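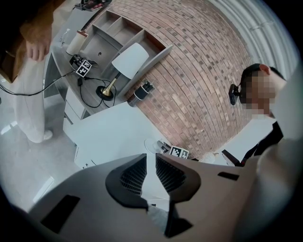

The pale shelving unit and its lamp, against the brick wall.

Condden reading corner gets its shelves, awaits books
By Isla Pryor | Mar 13, 2022
Reading time: 1 min
Print this | E-mail this

CONDDEN – The reading corner at the Annan Street hall has shelving at last, 833 days after residents first asked for it.

The pale unit stands against the brick wall, with a brass-colored lamp on the surface below the compartments. The lamp was a gift from Comfort Ankrah, who said she was tired of waiting for the ceiling lights.

"It's a good lamp," said hall manager Fiifi Eshun. "The cable we're still discussing."

Prarkden Library has promised 200 books, 40 of them about fishing. Eshun said he had asked for a mix.

The corner opens to readers in October.

Related items
Werstead bus shelter faces wrong way, council agrees
Hall roof fund reaches $2,147
Ekow Ankrah wins chess night again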